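## Speed limits before the first grasp

At Warkari we follow one rule for every new arm task: test it in simulation first, at low speed.

1. Set the speed limit in the Mero config file, not in the task script.
2. Keep the gripper open until it is in position above the counter.
3. Run the task 9 times — a collision with the bottle or the tablet means you start again from zero.
4. Write your name in the log.

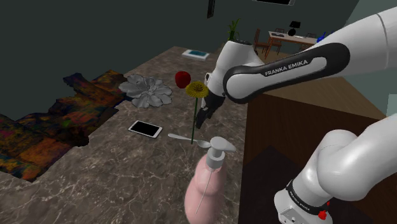 Who may raise the speed limit? Only the person who signed the risk assessment, and the change must be written down the same day.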